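Chapter 3
What a Student Research Day Can and Cannot Tell You

Most universities now hold a day on which undergraduates stand beside posters and explain their summer's work. The press office calls it a celebration of discovery. This chapter takes a cooler view. We want to know what a poster shows, what it leaves out, and how far a reader should trust the short news item that comes afterwards.
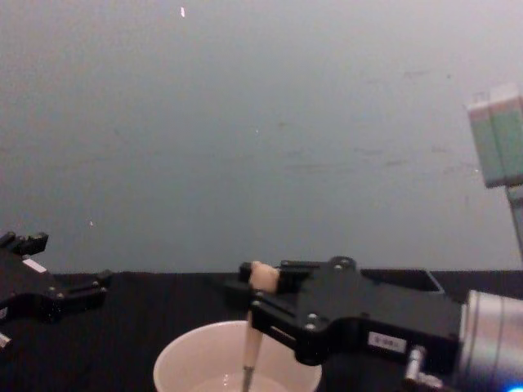
Department of Research Methods, Bendmont College

The college held its first research day in June, with 16 posters in one hall. The notice that followed spoke of "over 400 visitors". It didn't say who was counted. Were the presenters included? Was a person who went out for lunch and came back counted again? A figure like this does no great harm, but students who repeat it have already let one claim through without checking.

Claims about learning deserve harder questions. A student who spends a summer in a laboratory will often say that it changed how they think. Perhaps it did. But students who apply for such places are usually keen to begin with, and those who drop out are seldom asked to stand by a poster. Before we credit the summer, we need to know what similar students did without it.

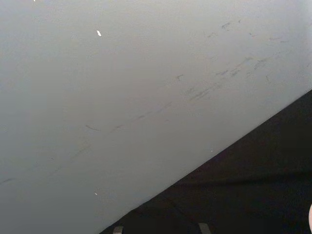 Fig. 3.1 A grey surface with a straight edge, seen at close range.

Then there is the matter of whose work is on show. A poster may carry the student's name in large type and the supervisor's in small, or the other way round. Neither tells you who chose the question, who ran the tests or who threw out the awkward results - and it is the last of these that matters most to a careful reader. 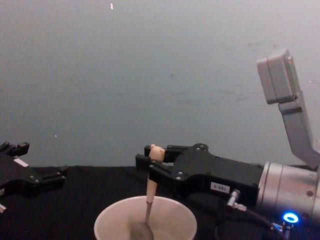 3.1 Two programmes compared

The Tridell scheme pays students for the summer and picks them by interview. The Trenent scheme takes anyone who signs up, and pays nothing. Tridell students report more satisfaction at the end. It is tempting to thank the money. Look again at how each group was formed, and write down 2 other explanations before reading on.

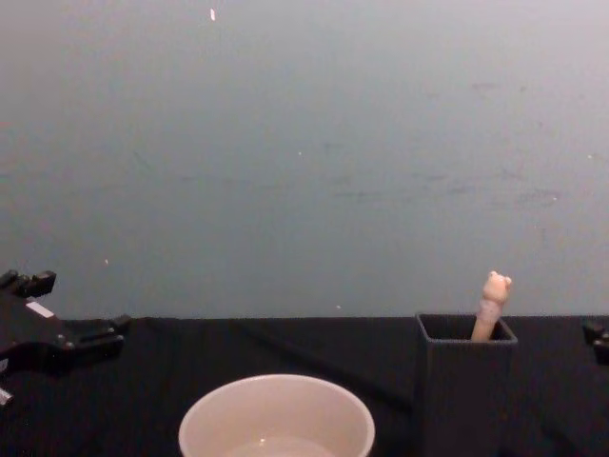 3.2 Reading the news item

Find a report of a student research day at a place you know. Underline each statement that could be checked, and put a ring round each that could not. In the Bukhari exercise at the end of this chapter you will do the same with a full set of abstracts. Expect to use more rings than lines.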